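About Pundden

Pundden is a small company which teaches robots by demonstration. We started in May with two people and one borrowed desk in the Marsden building, and today we are a team of eight.

Our work is simple to explain. A person takes the controls and guides the robot arm through a task, slowly, from the first move to the last. We record every joint position on the way. Then we do it again, many times, with small changes, until there is enough material for the robot to learn from.

Much of our practice is done in simulation. Our operators steer the same kind of arm by remote control, with a model of an equipment rack in front of it, and they can repeat a difficult reach as often as they want without any risk for the hardware. 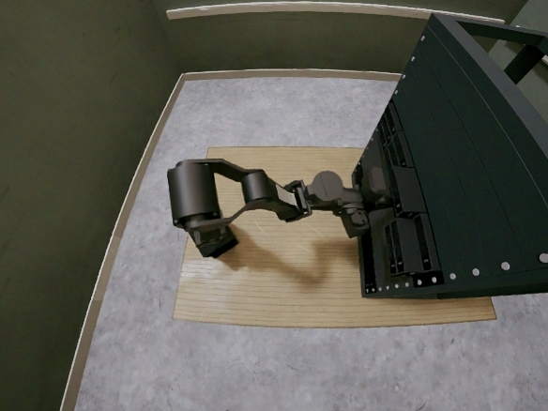 The rack tasks are part of our project Juden, for customers who run server rooms and would like to have a robot do the routine visits at night. For Juden we have collected 343 demonstrations until now. Each one is checked by a second operator before it goes into the set – we prefer to throw away a bad recording than to repair it later.

We also give courses. In the Gumel course, beginners learn to guide an arm by hand and later by remote control. It takes 50 hours, and no knowledge of programming is needed.

If you have a task that you would like to show to a robot, please write to us. We answer in English.

Page last changed: 22 Jan 2020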